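About Tendbridge Dahlias

Home / Shop Tubers / Growing Notes / About Us / Shipping

Quick version because it's dividing season and there's dirt in the keyboard. We grow dahlias. We dig them, split them, wash them, label them and mail them to you in spring. Small farm, two owners, extra hands in the fall.

How it started

Flora here. Flora Haldane. I had a backyard and too many dahlias. Gave tubers away, then sold a few bags off a card table, then a few more bags. Rented a corner of a hayfield the next year. Clay, terrible drainage, lost most of a row of dinnerplates to rot. Moved uphill. Much better! We now plant some 800 tubers every spring for stock, plus a trial bed that is mostly seedlings and wishful thinking.

Last season we mailed 1,478 orders. Every one of them packed by hand, in dry shavings, in a box that fits. If yours came in a box that didn't fit, sorry, we ran out of the small ones for a while.
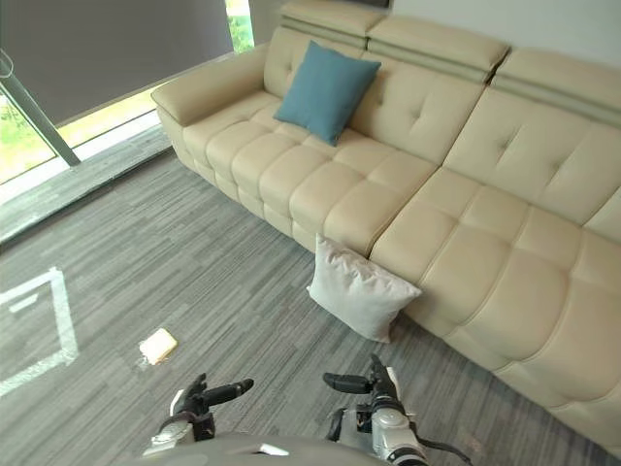
Our list stays short on purpose. 89 varieties this year, down from more than that, and we'd like to drop a few still. If a plant makes weak necks or won't store, it goes, even when the flower is gorgeous. People who want to talk through colors before they order are welcome to come by with a notebook. There's a long beige leather sofa with padded headrests and you can sit there as long as you like with the catalog. Bring a photo of your bed if you have one, helps a lot. Morning is best, before ten. Call first.

What we grow

Ball and pompon types mostly, they ship well as cut flowers and they sell well as tubers. Some cactus. A few big dinnerplates for the folks who want big dinnerplates. Our own two introductions are Drornier (dusty apricot, medium ball, late) and Stuvitz, a dark red that looks almost brown by September. Stuvitz is slow to multiply so there is a limit of one per order. Please dont email asking for three.
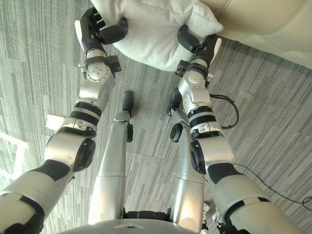
Drornier has no limit. It makes tubers like crazy and the clumps come up heavy, so we usually have it right through to the end of the sale. Pinch it once when it has four sets of leaves. Stake early, it gets taller than the tag says. We need to fix the tag.

How we do things

Every tuber we sell has an eye or a sprout you can see. No eye, no sale. Stored cool, checked monthly, anything soft goes in the trash and not the compost. We pull any plant that looks like virus, same day. It hurts but there you go.

No spraying in bloom. Drip lines under the rows. Cover crop in the beds we're resting, usually oats and peas, whatever the feed store has.

We ship starting in April, warmest zones first. We don't ship to frozen porches. If you need a hold just say so in the order notes, we do read them. 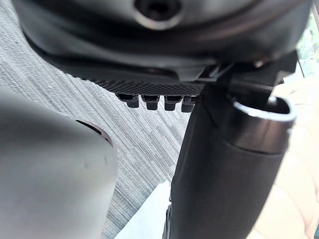 Gemma Testa wrote to say her Moradi came up two weeks behind everything else, she'd given up and nearly dug over the spot, and then it flowered until the first hard frost. She wanted to know if that's normal. Yes. Moradi is always late. Leave it alone, keep it on the dry side, don't go poking around for it. We've added a note to the lisitng.

If something doesn't come up

Tell us by the end of June and we'll replace it or refund it, your pick. A picture of the tuber is nice but we won't fight you over it.

Wholesale

Florists and garden clubs, yes. Minimum applies, ask for the sheet. Cut stems local pickup only, August to frost.

Contact

Use the form. We answer at night, after supper, so give it a day or two. Longer in digging season.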